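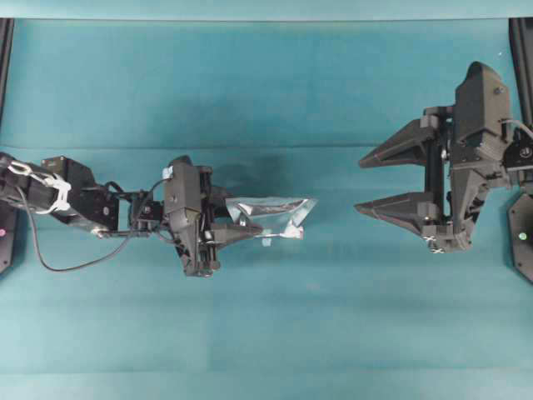
bakov_line
Disagree with the first post. A tablecloth that size should not be hemmed before the first wash. Cotton canvas off the roll can lose several percent in length, and if the hem thread is polyester it won't shrink along with it. You get a rippled edge that no iron will fix.

canan.toprak
I hemmed first because the mill lists the cloth as preshrunk. Cut length was 318 cm, finished width 129 cm. Double-fold hem, 2 cm, straight stitch.

bakov_line
Preshrunk means residual shrinkage under whatever figure the mill picked. Ask for the figure.

Prositz
Measure a swatch. Mark a square, wash it at the temperature you plan to use, dry it flat, measure both directions. Warp and weft will differ. I did this with a teal from Vollholm in July and the warp moved more than twice as much as the weft.

canan.toprak
Did the color hold? Solid teal is what I'm worried about. My last one went patchy along the fold lines.

Prositz
Mostly. Wash it inside out, cold, and don't pack the drum. Patchiness on folds is abrasion, so more detergent won't help. Refold it in thirds one time and quarters the next.

erhan_k
Weight matters too. Under 200 gsm it creases if you look at it. I use 282 gsm for anything that stays on a table all week. Hangs better at the corners as well.

bakov_line
282 is upholstery territory. Have fun mitering that on a domestic machine.

erhan_k
Size 100 needle, 3.5 mm stitch, hammer the corner flat before you sew it. I've done almost 5 of these, the last one is half hemmed. No skipped stitches so far.

bakov_line
A single fold with bound edges would save you the hammer.

erhan_k
It would also show the binding. Matter of taste.

canan.toprak
Swatch result, for the record: 5 percent in the warp, under 1 in the weft, one cold wash. So the mill's "preshrunk" is generous. I'm unpicking the two short hems and washing the whole piece before I redo them. Leaving the long ones in.

Prositz
The long ones run along the warp. Those are the ones to unpick.

canan.toprak
You're right. All four, then.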